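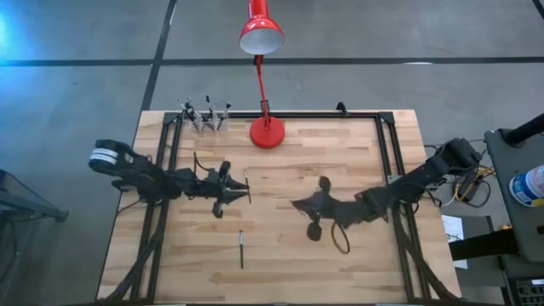

Butcher-block top, all those tan and honey strips.

Home | Back Issues | Recipes | Swap Shelf | Subscribe

Notes from the Kitchen: My Summer (and Fall) of Butcher Block
4 November 2021

So I finally did it. After six years of complaining about the speckled green counters in our kitchen, I ripped them out and went with wood. Several of you wrote in after I mentioned it in the June issue, and I promised an update once I'd cooked on it for a while. I've cooked on it for a while!

First, the buying part. I went back and forth between maple and oak for ages, and drove my husband up the wall with little sample squares lined up on the windowsill. In the end I got maple from Huttunen, the lumber place out past the Flendley turnoff, mainly on the word of Jouko Keskinen, who has cut wood there forever and talked me out of the thicker slab I had my heart set on. He said our old cabinets would hold it fine but I'd hate how high it sat. I'm five foot two, so he had a point. The offcut for the end piece was $109 and I got 2 cutting boards out of what was left (one is already spoken for, sorry, sis).

Sanding took me a whole weekend. I started at 80 grit, which was too rough, and then spent a very long afternoon getting the scratches back out. If your slab comes planed already, begin at 120 and finish at 200 or a bit past it. Wipe it with a damp rag in between, let the grain stand up, then sand again. I skipped that the first time and the counter felt like a cat's tongue the minute I washed it.

Then oil. Plain mineral oil from the drugstore, warmed up in a bowl of hot water. I did a coat every night for a week and I do one a month now. Younes Chraibi from the bread class swears by a hard wax on top and brought me half a tin to try, and I have to say the patch by the stove where I used it does shed water better. It also shows knife marks more. I haven't decided! Ask me in the spring.

Things I've already done to it: one black ring from a wet cast iron pan (lemon and salt, then a light sand, mostly gone), a beet stain I've decided to live with, and a dent from dropping a jar of pickles. I was upset about the dent for maybe a day. My mother's kitchen table had a hundred of those and I loved that table.

The best part is dough. I used to roll everything out on a floppy mat that slid all over the place, and now I just flour the counter and go. I made the long Bratiletti rolls from the last issue twice in one week, and scraped the whole thing clean with a bench knife in a minute. Keep the wet stuff away from the seam by the sink, though. I put a tray under the dish rack and lift it every night so the wood can breathe.

Next time I want to talk about knives, and whether mine are as dull as everyone in this house says they are. If you have a sharpener you like, send me a note, and please tell me what you paid.

14 shares | 9 comments

Write to the kitchen desk by replying to this newsletter | © 2021 Revo Kitchen Letter | Back to top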